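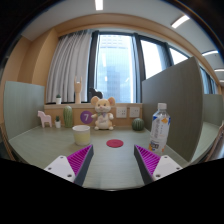
Lellard Nicotine Gum, 100-Piece Box: Four Months In

I bought my first box of Lellard gum in May, after two tries at quitting with patches. The patches kept me level during the day but did nothing for the urge to put something in my mouth after a meal. Gum was the next thing on the list my pharmacist gave me.

The box holds 100 pieces in blister strips. The foil is stiff and I usually need a key or a thumbnail to start it. Once it's open the piece is small, dry on the outside and a little chalky for the first few chews.

Flavor

I've had the mint and the cinnamon. The mint is fine. It has a peppery edge that you stop noticing after the first week. The cinnamon is stronger and I didn't finish the box. Velimir Spahić, who works the same shift as me, took the rest of it and likes it better than the mint.

How it works for me

You don't chew it like regular gum. You bite a few times until it tingles, then park it between your cheek and gums and wait. I ignored that on the first day and got hiccups and a sour stomach. The leaflet covers this in small print on the second page, and it should be on the front.

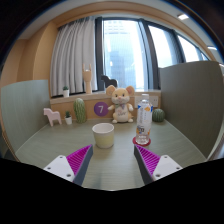
Coffee and soda are also a problem. The leaflet says to leave a gap between those and the gum, and when I didn't, I got very little out of the piece. Plain water afterward is fine.

I started at 6 pieces a day and I'm now down to two, one after lunch and one on the drive home. I've bought 400 pieces so far, all from the Hirnar store near work, which sells the 100 box for less than the gas station sells two small packs.

What I don't like

It sticks to dental work. My jaw was sore for most of the first month. The strips also don't fit a shirt pocket unless you cut them, and there's no travel case.

I also tried the Cedholm lozenge for a week. It's easier on the jaw but it lasts too long, and I can't talk on the phone with one in. I went back to the gum.

Four stars. I'd buy the mint again, and have.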